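Search products Enter keyword or item no. Go

Strand Garment Rack, Single Rail, Black

Storkis sells the Strand as a rack that "disappears into any room." I doubt it. It is a black rail on a black pole with a black base, and in most bedrooms you will see it just fine. Put it near a dark curtain and the claim gets closer to true, though a couple of white wire hangers will still give it away.

The rail is thin, and so is the pole. Storkis calls this "refined." I would call it thin and leave it there until you have hung your own winter coats on it. Shirts and a light jacket are a fair use – a full closet is asking a lot.
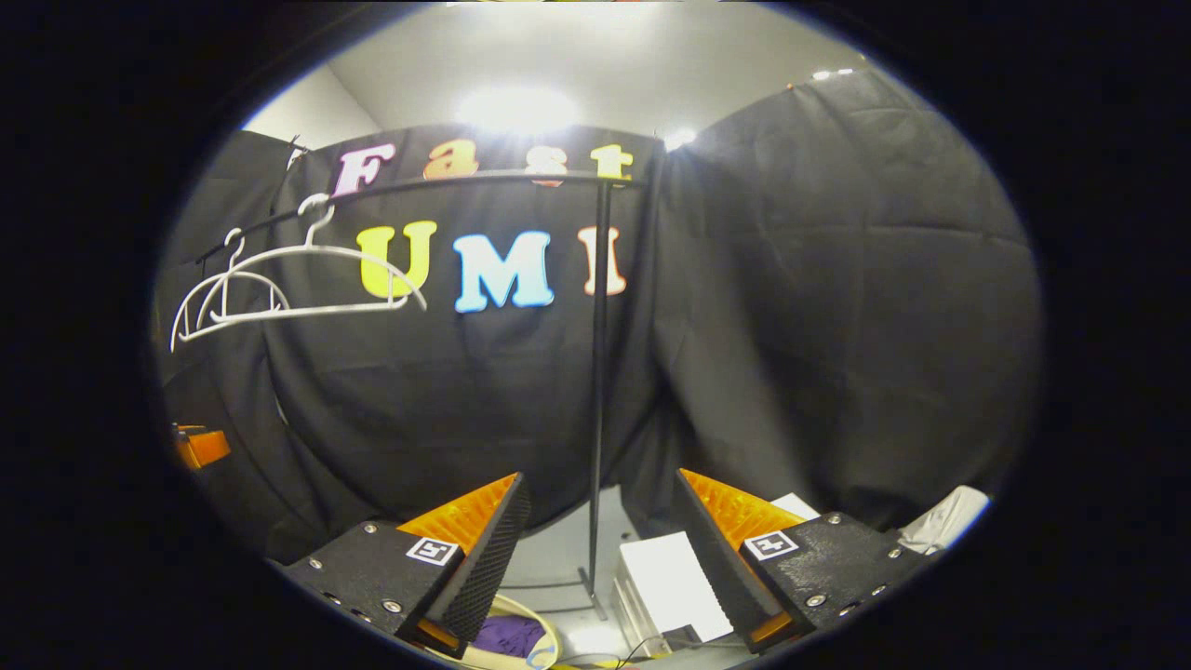

What the listing says, and what we think

Rated load: 56 lb. The maker's number, spread evenly along the rail. People do not hang clothes evenly.

Life test: 1000 hangings, according to Storkis. At a few shirts a day that is a year or less, so we are not sure why they brag about it.

Assembly: two people, says the leaflet. Renji Hosoda from our returns desk built one alone before lunch and did not see what the second person was for.

Warranty: 2 years, base and pole only. Scratches to the finish are not covered.

Hangers: not included. Plain wire ones will do. The Trikix padded set costs more and takes up more rail.

Also consider

The Utell double rail is uglier and heavier, and we get fewer of them back. Back in stock in July.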